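**Ticket:** Kitchen, toaster circuit trips / crumbs on table
**Location:** Wiltport, shared kitchen, second floor
**Opened by:** Ginette Nguyen
**Assigned:** Maarten Aerts
**Priority:** low
**Status:** closed, one follow-up open

**Reported problem**

Breaker for the kitchen sockets trips when the four-slice toaster is used with both levers down. One lever down is fine. Started in March. Second complaint on the same ticket: crumbs on the white table every morning, and specks in the bowls that are left out on it.

**Log**

*Aerts, 8:40.* Reproduced on the first attempt. Both sides of the toaster down, kettle on, breaker out in under a minute. Reset it. Repeated with the kettle unplugged: no trip in four full cycles. The toaster alone does not cause the fault.

*Aerts, 9:05.* Checked the labels. The kettle is rated 2000 W. The toaster label is on the underside and worn; I can read the voltage but not the wattage. Ginette has the purchase record somewhere and will look.

*Nguyen, 9:30.* No record found. It came over from the old office with the pots. Please do not throw it out, both sides toast evenly and the last one didn't.

*Aerts, 10:15.* Not planning to. The kettle and toaster share one double socket on the wall behind the table. The refrigerator is on its own circuit and did not lose power during any of the trips. I confirmed this at the panel.

*Løken, 10:50.* Adding the crumb complaint here so we don't run two tickets. Table and items on it:

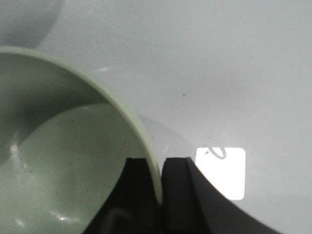
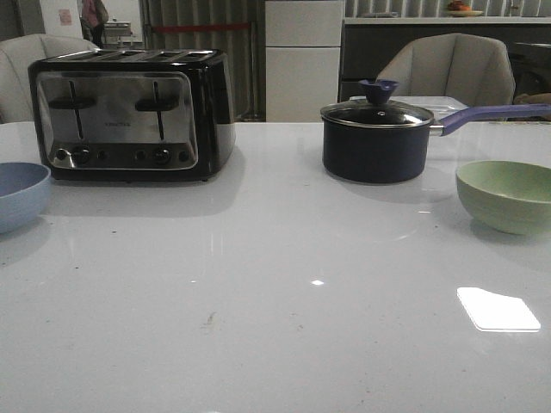
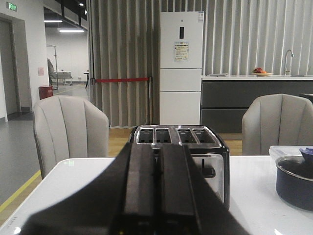
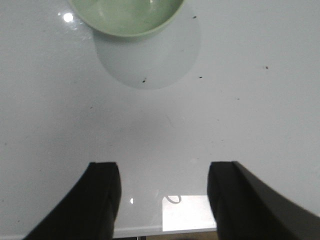 *Løken, 11:10.* The surface is high gloss, so everything shows on it. Wiped with a dry microfiber cloth first, then damp, then dry again. The dry pass matters. Going straight to damp smears the crumbs and leaves streaks you can see from the door.

Bowls washed and put in the cupboard. If they are stored on the table they go upside down from now on. I would prefer the cupboard.

*Pons, 11:25.* Is it the toaster dropping crumbs, or people cutting bread on the table? I have seen both.

*Løken, 11:40.* Tested. Unplugged the toaster, let it cool, lifted it over a sheet of baking paper and set it down again. Crumbs on the paper. Pulled the crumb tray and it was full to the lip at the back corner. Weighed the contents out of curiosity: 80 g. Emptied, washed, dried, refitted. The tray has to be pushed in until it clicks. If it stops short there is a gap and crumbs go straight through to the table.

*Aerts, 13:00.* Ran the toaster with the clean tray, both sides, medium setting. No smell, no smoke. Moved the kettle to the socket by the sink, which is fed by a different breaker. Both appliances on together for 10 minutes, no trip. Repeated with the microwave running as well, no trip.

*Sjöberg, 13:20.* Can we get a larger breaker instead? The kettle by the sink is in the way of the dish rack.

*Aerts, 13:35.* No. The breaker is sized for the cable in the wall. If the kettle has to go back, the table socket needs its own circuit, and that is a job for Huttunen. I have asked them for a quote under reference 136.

*Sjöberg, 13:50.* Fine. I'll move the dish rack to the left.

*Løken, 15:15.* Checked the table again after lunch. A few crumbs next to the bread board and none under the toaster, so Jérémie was right about the other half of it. Bread board now lives on the counter. Please cut there.

**Cause**

1. Breaker: kettle and toaster on the same circuit, overloaded when both sides of the toaster were in use.
2. Crumbs: full tray, not seated properly. Some from bread being cut on the table.

**Actions taken**

- Kettle moved to the sink socket. Label on the old socket: "toaster only".
- Crumb tray emptied and refitted.
- Table and bowls cleaned.
- Tray added to the kitchen list, every second week. Unplug the toaster before pulling it out.

**Open**

- Quote from Huttunen for the separate circuit (Aerts).

*Nguyen, 16:05.* Made four slices and a pot of tea. Lights stayed on. OK to close from my side.

*Aerts, 16:10.* Closed. The quote stays on my list. Reopen this ticket if the breaker goes again, and note what else was switched on at the time.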